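Folding Methods and Shelf Space in a Shared Laundry Room
Project Report, Household Management Studies
Submitted by Tharindu Rathnayake and Nimal Sultana
8th October

1. Purpose

The project examined whether a fixed folding method would allow the residents of Windisholm Hall to store more clean laundry on the shelves provided. Each resident is assigned one shelf, 10 inches high. A survey carried out in September drew 105 replies, and the most frequent complaint concerned piles that leaned or slid into a neighbor's space.

2. Method

Two methods were compared. In the first, residents folded as they normally would. In the second, they followed a written sheet, referred to in this report as the Grindley fold, which requires the item to be spread out and smoothed before the first crease is made. A total of 477 items were folded over the test period.
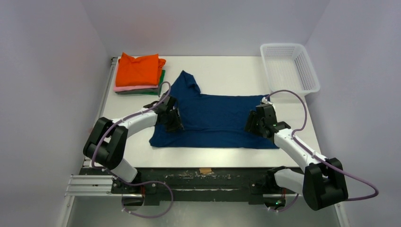
Dark fabrics required the most attention under the second method. Creases are harder to see on them, and a corner that has turned under is easily missed. A navy cloth spread across a white tabletop may still have one point folded over at the far side and small wrinkles through the middle, and the sheet directs that both be corrected before folding continues. Finished items were stacked in a back corner of the table, clear of the working area.

3. Results

Piles made with the Grindley fold were lower and had straighter edges. Residents took longer over each item at first, although the difference narrowed after the first 100 items. Large pieces showed the greatest improvement. Socks and small towels showed almost none.

4. Recommendations

The folding sheet should be posted beside each table. A second table is also requested, as large items cannot be spread fully when two residents share one surface.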